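프렌비(Prenby) 편지 283호
겨울 저녁의 직소 퍼즐, 느리게 맞추는 이야기

12월이 되면 저희 집 거실은 저녁 7시쯤부터 말수가 줄어듭니다. 싸운 건 아니고요, 다들 고개를 숙이고 퍼즐을 들여다보느라 그렇습니다. 텔레비전은 켜 놓아도 보는 사람이 없고, 누가 귤을 까면 그 냄새에 다 같이 한 번 고개를 들었다가 다시 숙입니다. 지난 편지에서 올겨울에는 퍼즐 이야기를 길게 해 보겠다고 약속드렸는데, 막상 쓰려고 앉으니 하고 싶은 말이 너무 많아서 어디서부터 시작해야 할지 한참 망설였어요. 차 한 잔 옆에 두고 천천히 읽어 주세요. 오늘도 좀 깁니다!

먼저 고백부터 하자면 저는 퍼즐을 잘 맞추는 사람이 아닙니다. 눈썰미도 별로고, 하늘만 가득한 그림 앞에서는 금방 풀이 죽습니다. 그런데도 해마다 이맘때면 상자를 꺼내게 되는 건, 어릴 때 외할머니 댁 아랫목에서 이불을 덮고 맞추던 기억 때문인 것 같아요. 그때 맞추던 건 돛단배 그림이었는데 조각 몇 개가 없어서 배 한가운데에 늘 장판이 보였습니다. 할머니는 그 자리에 사탕 껍질을 오려 붙이셨고, 저는 한동안 돛단배에는 원래 은박이 있는 줄 알았답니다.

첫 퍼즐은 어떤 그림이 좋을까

독자분들께 가장 자주 받는 질문입니다. 대개는 조각 수부터 물어보시는데, 저는 그림부터 보시라고 말씀드려요. 300조각짜리라도 안개 낀 호수라면 며칠을 끌 수 있고, 1000조각이라도 시장 골목처럼 가게마다 색이 다르면 손이 척척 나갑니다. 간판, 꽃, 지붕, 빨래, 책장 같은 것이 많은 그림을 고르세요. 처음 하시는 분께는 눈에 띄는 물건이 많은 그림이 친절합니다.

저희 식구가 올해 첫 번째로 맞춘 건 스와네풀(Swanepoel)에서 나온 '클러로튼(Clullotton)의 아침'입니다. 언덕 위에 집들이 다닥다닥 붙어 있고 창문마다 커튼 색이 다른 마을 그림인데, 다 맞추기까지 꼬박 9일이 걸렸어요. 솔직히 그중 2일은 하늘만 했습니다. 연한 분홍에서 연한 주황으로 넘어가는 하늘이라 상자에서 볼 때는 그렇게 예뻤는데, 조각으로 흩어 놓으니 전부 살구색이더군요. 그래도 마을 쪽은 정말 즐거웠습니다. 창문 하나가 완성될 때마다 그 집에 누가 살지 서로 지어내느라 저녁이 다 갔어요. 우리 집에서는 초록 커튼 집이 치과로 굳어졌습니다.

종이 질감도 한마디 해야겠습니다. 번쩍번쩍 코팅된 조각은 형광등 밑에서 빛이 되비쳐 눈이 금방 피곤해집니다. 저녁에 주로 하실 분이라면 무광으로 고르시고, 가게에서 샘플 조각을 만져 볼 수 있다면 꼭 만져 보세요. 두 조각을 끼운 채로 한쪽만 살짝 들었을 때 딸려 올라오는 정도면 충분히 좋은 물건입니다. 너무 꽉 끼는 건 또 그것대로 고역이에요. 잘못 끼운 걸 빼다가 돌기가 들떠 버리거든요.

테두리부터 할 것인가

이 문제로 부부 싸움을 하셨다는 사연이 실제로 온 적이 있어서 조심스럽습니다. 저는 테두리파입니다. 상자를 열면 일단 한쪽이 반듯한 조각부터 골라내고, 모서리 네 개를 찾으면 괜히 부자가 된 기분이 들어요. 반면 저희 언니는 제일 마음에 드는 부분부터 시작합니다. 고양이가 있으면 고양이부터, 빵집이 있으면 빵집부터요. 그러다 보면 판 한가운데에 고양이가 둥둥 떠 있고 가장자리는 며칠째 휑한데, 본인은 아주 행복해 합니다.

같이 하실 때는 둘 다 하시면 됩니다. 한 사람은 울타리를 치고 한 사람은 안에서 마을을 짓는 거지요. 나중에 마을을 울타리 안으로 옮길 때는 얇은 두꺼운종이(말이 좀 이상하지만 달력 뒷장 정도 되는 종이를 말합니다)를 밑으로 밀어 넣고 둘이서 양쪽을 잡으세요. 저는 혼자 뒤집개로 옮기다가 빵집을 통째로 무너뜨린 적이 있습니다.

아이들과 함께라면

조카가 올해 여덟 살인데, 조각을 억지로 끼우는 시기를 막 지났습니다. 작년까지만 해도 주먹으로 쾅쾅 두드려서 넣었거든요. 아이와 할 때는 구역을 하나 맡겨 주는 게 제일 좋았습니다. "빨간 지붕은 네 거야" 하고 말해 주면 어른이 그 근처 조각을 발견해도 말없이 아이 쪽으로 밀어 놓게 됩니다. 이게 생각보다 어려워요. 보이는데 못 끼우는 그 마음이란! 마지막 한 조각을 누가 넣느냐도 미리 정해 두시는 게 평화롭습니다. 저희는 그해 생일이 제일 마지막인 사람이 넣기로 했고, 덕분에 저는 몇 년째 구경만 하고 있습니다.

조각을 나눠 담는 일

퍼즐을 오래 하신 분들은 맞추는 시간보다 고르는 시간이 더 길다고들 하십니다. 저도 이제는 첫날 저녁을 통째로 분류에 씁니다. 라디오를 틀어 놓고, 하늘은 하늘끼리, 벽돌은 벽돌끼리, 도무지 모르겠는 건 모르겠는 것끼리 모읍니다. '모르겠는 것' 무더기가 제일 커져도 낙심하지 마세요. 사흘쯤 지나 다시 보면 거기서 아는 얼굴이 잔뜩 나옵니다.

분류통은 따로 사셔도 되지만 집에 있는 것으로도 넉넉합니다. 과자 상자 뚜껑, 오븐 팬, 문구점에서 파는 플라스틱 쟁반 다 좋아요. 저는 케켁스(Kekex)라는 동네 잡화점에서 몇 개 사다 씁니다. 고르실 때는 바닥이 평평하고 테두리가 올라온 것을 보세요. 바닥이 우묵하면 조각이 가운데로 몰려서 겹치고, 테두리가 없으면 옮기다가 꼭 한두 개를 흘립니다. 색은 취향이지만 그림에 별로 없는 색이 찾기에 편합니다. 단풍 숲을 맞추신다면 파란 쟁반이 아주 좋고, 바다라면 다른 색을 꺼내시는 게 낫겠지요. 그리고 한 쟁반에 너무 많이 담지 마세요. 조각이 한 겹으로 깔려서 전부 앞면이 보이는 정도가 딱 좋습니다.
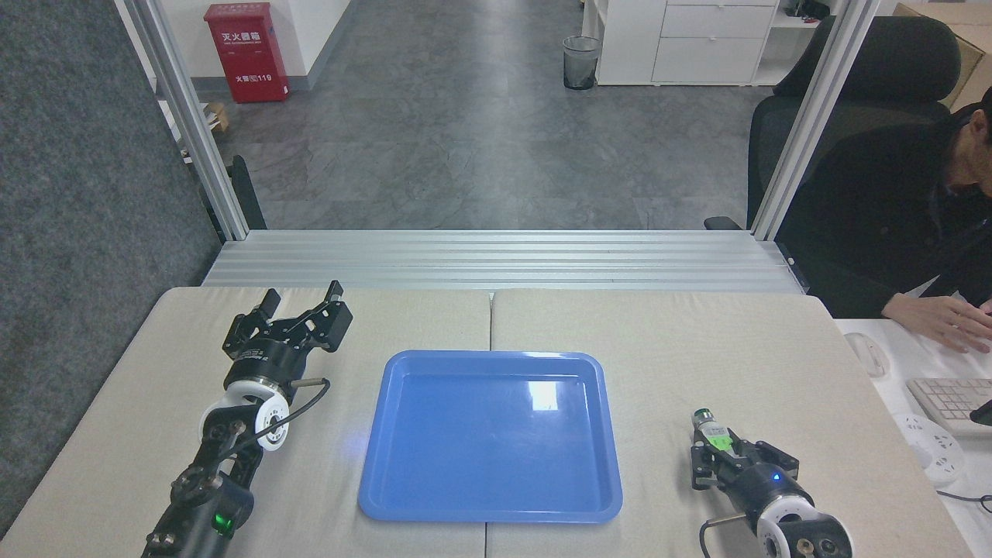
다 맞춘 다음에는

액자에 넣으시는 분, 사진만 찍고 바로 허무시는 분, 차마 허물지 못해 식탁에서 한 달째 밥을 못 드시는 분, 편지함에는 참 다양한 사연이 옵니다. 저는 사흘 두고 보다가 허뭅니다. 허물 때는 큼직하게 뜯어서 지퍼백에 넣어 두면 다음에 할 때 덜 막막하다는 분도 계신데, 저는 하나하나 다 떼어 놓는 쪽이에요. 손끝에서 톡톡 떨어지는 느낌이 좋아서요.

바꿔 맞추기도 권해 드립니다. 이웃끼리 상자를 돌려 가며 하면 돈도 덜 들고, 상자 안쪽에 한 줄씩 적어 두는 재미가 있습니다. 제가 받은 상자에는 연필로 "왼쪽 아래 나무, 믿지 마세요"라고 적혀 있었어요. 무슨 뜻인지 몰랐는데 해 보니 알겠더라고요. 나무인 줄 알고 모은 조각이 전부 연못에 비친 그림자였습니다. 혹시 조각이 모자라는 상자를 넘기실 때는 뚜껑에 꼭 적어 주세요. 어디가 비는지까지 적어 주시면 받는 분이 소파 밑을 뒤지지 않아도 됩니다.

다음 편지에서는 퍼즐 하다가 집어 먹기 좋은 간식 이야기를 해 볼까 합니다. 손에 기름이 안 묻고 부스러기가 적은 것으로요. 지금까지는 말린 대추와 작은 인절미가 후보인데, 인절미는 콩고물 때문에 집안 의견이 갈립니다. 좋은 생각 있으시면 답장으로 알려 주세요. 감기 조심하시고요, 목도 가끔 뒤로 젖혀 주시고요.

독자 댓글

저도 테두리파예요. 모서리 네 번째 조각이 끝까지 안 나와서 청소기 먼지통까지 열어 봤는데 상자 뚜껑 틈에 끼어 있었습니다 ㅠㅠ

살구색 하늘 이야기에 웃었습니다. 저는 하늘은 색을 포기하고 모양별로 나눠요. 돌기가 양쪽에 있는 것, 한쪽만 있는 것 이런 식으로요. 한번 해 보세요.

간식은 볶은 땅콩이요! 껍질은 미리 까 놓으셔야 합니다.

어머니랑 전화로만 얘기하다가 이번에 내려가서 같이 맞췄어요. 말은 별로 안 했는데 많이 얘기한 기분입니다. 편지 늘 잘 읽고 있어요.

조각 모자란 퍼즐은 버려야 하나요? 두 개가 없어요.
 └ 버리지 마세요~ 두꺼운 종이 대고 본떠서 색연필로 칠하면 감쪽같아요. 가까이서 보면 티 나지만요.

문의: 이 편지에 답장해 주세요 | 구독 변경 및 해지 | © 프렌비(Prenby) 편지. 무단 전재를 금합니다 | 맨 위로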